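Sadel set-up guide, part 2: Screening a payment before it goes out

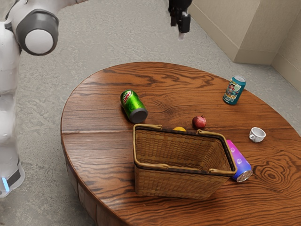
I look after sanctions checks for Wuvmont, a small exporter, and I wrote this part after Maarja Vītola and I had got our own settings wrong twice. Sadel compares every name on a payment with the sanctions lists you load. It does its work before any money moves, so picture a payment at this stage like the black gripper over the grey floor, with nothing held between its fingers yet. You'll want the lists loaded first (see part 1).

1. Open Lists and tick each country whose rules apply to you. We trade through Uibo, so we tick theirs as well as our own.

2. Set the match score. I use 76. At anything much higher we missed odd spellings!

3. Under Banks, switch on "Check middle banks too". It's off when you first install it (a daft choice, if you ask me).

4. Type 2000 in the review box. Payments above that go to a person even when no name matches.

5. Press Save, then run the test file. It has 200 made-up payments and should stop 6 of them.

Note: if the test stops none, your lists are probably empty. Go back to step 1.

Caution: don't release a stopped payment just because the customer is an old friend of the firm. Send it to your compliance lead (ours is Gediminas Baranauskienė) and wait for a written reply.

Part 3 covers licences and exemptions.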